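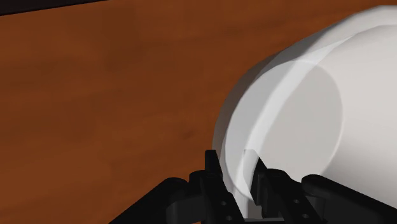
Grip fault in the Pivholm simulator

The Lulano team has paused its rim-grasp runs after a fault in the January build. With a finger on each side of a vessel's rim, the simulator sometimes reported a firm hold when there was no contact force at all. It did so in 4 of 100 test runs – enough to spoil the lift scores. Gallagher traced the error to the collision mesh, which sat up to 2 mm off the drawn surface. Scores sent to Trultden before June 26, 2020 should be discarded.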